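March 2026, Tuesday. Grerville shop, notebook entry

Picking up the board finish trial from January. Six maple blanks, all from the same plank, oiled on the Hinberg schedule (two coats, a day between, wipe off after 20 minutes). Nanna weighed them this morning. Blank 4 came in at 1442 g, 279 g over its neighbor, so it was either cut thick or it is taking up water through the end grain. Calipers say thick. Leaving it in the set but marking it.

Sanded the faces of 1, 2 and 5 again at 300. The grain had raised more than I expected on 5, mostly near the glue line. Vilhjálmur thinks the Zalano oil goes on too heavy straight from the can and wants it thinned for the next round. I would sooner change one thing at a time – thinning can wait until we have the water drop results.

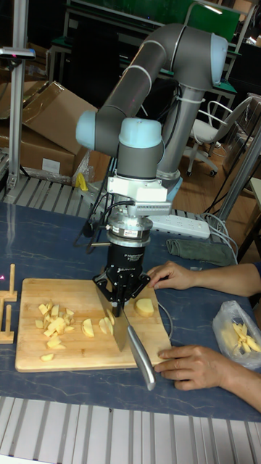
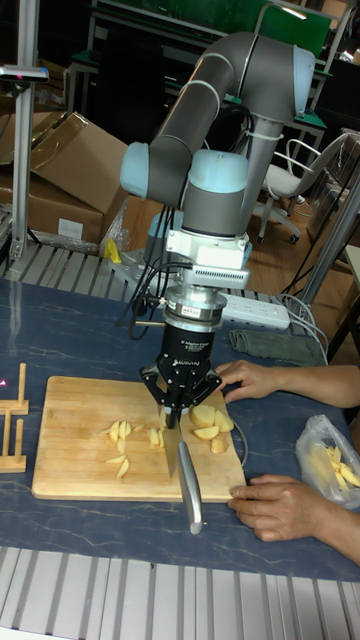
Cleaver on the cutting board in the first, kitchen knife held above the board in the second.

Water drops: one in each corner and one in the center, blotted after ten minutes. No rings on 1, 2 or 3. Faint ring on 5, same corner as last time. 6 not done, the end coat was still tacky.

To do: ask Frandsen for the offcut from the plank so we have a bare control. New blotting paper. Move the drying rack away from the heater – the top shelf runs warm and that may be the whole story with 5. Nanna has the spreadsheet.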